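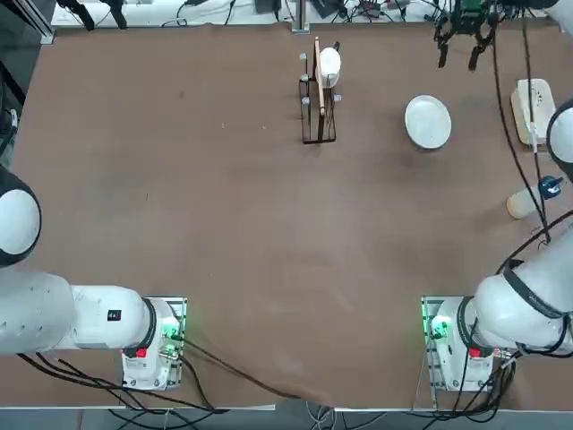

*The two-arm bench, with the dish rack and plate at the far side.*

I've worked next to the Vondico pair for 81 shifts now, so here's my review — four stars, and I'll get to the missing one.

We pack and sort kitchenware at Zilton, and before the arms came I was the one standing small stuff up in racks until my wrists buzzed. Now I set up the table, load the job and check what comes out. My wrists love it! My feet too. Milagros Rengifo moved over from packing to write the job lists, and she got a raise out of it (well earned, she's great at it).

Touch-up training took me one long morning in July. The buttons on the bases are big enough to find in a hurry, and I like the green lights, which I can spot from the break room door.

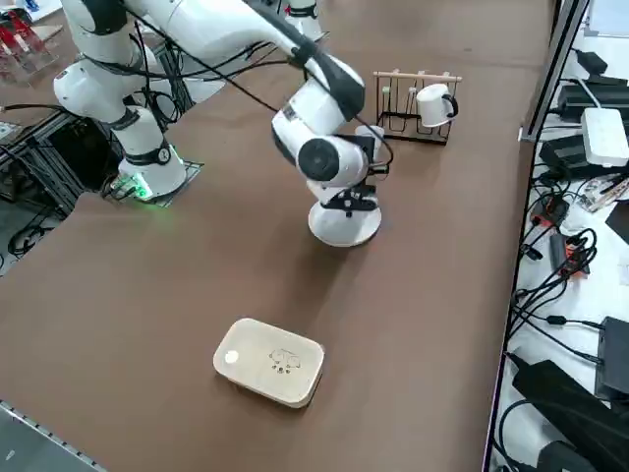

*Mug rack and lidded box, same bench.*

The missing star is for the cables. They get everywhere, and tidying them is somehow my job now. We also paid $232 for a spare set of gripper fingers, which stung. And I do miss chatting across the table — it's a quieter shift than it used to be.

Would I go back to doing it all by hand? No way.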